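Chapter 6
Closing the Loop: From Seeing to Holding

What you will learn in this chapter
How a grasp planner chooses between candidate grips
Why the wrist view and the world model drift apart, and how to bring them back together
How to write a two-arm task as a set of small, testable behaviours
How to read a log when a grasp goes wrong

Before you start
You should be happy with coordinate frames (Chapter 3) and with the simple position controller we built in Chapter 5. If the words "hand-eye calibration" make you nervous, go back and read section 4.2 again. It is worth the half hour!

6.1 A screwdriver is a hard problem

Ask a friend to pass you a screwdriver and you will get it in a second or two. Ask a program to do the same and you have a lovely collection of puzzles on your hands. Where is the handle? Which way does the shaft point? How firmly should the fingers close, and what should the other arm be doing in the meantime?

I have taught this material for years and it still excites me, because it is the point in the course where everything meets. Perception hands a guess to the planner, the planner hands a path to the controller, and the controller finds out how good the guess was. Small errors travel. A pose estimate that is a few millimetres out looks fine on the screen and then shows up as a handle that turns in the fingers.
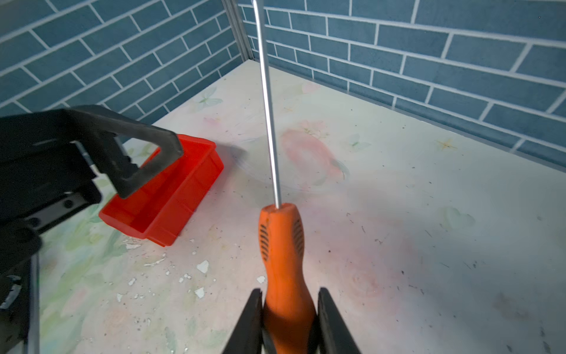

Our answer in Pida, the small software library used throughout this book, is to keep asking. The planner scores up to 20 candidate grips and sends the best one to the controller. While the arm moves, the tracker compares what the wrist camera sees with what the model expects, 15 times a second. The force loop runs much faster, at 500 cycles a second, and it is allowed to overrule everybody else.

Woo-jin Ban wrote the first version of the tracker over one very long weekend, and his early notes are still in the source code. "Trust the camera near the object, trust the joints far from it," he put at the top of the file. We shall spend most of section 6.3 working out what "near" ought to mean – it is a better question than it sounds.

Smooth, rounded handles make good practice. The fingers can meet a curved surface in many places, and several of those places will hold, so the scores come out close together and the planner has to break ties sensibly. Shiny metal is less kind. A bright highlight along a shaft can pull an edge detector well off course, and you will see in Exercise 6.4 how a simple filter helps.

Key terms: candidate grip, pose estimate, visual servoing, force loop, behaviour tree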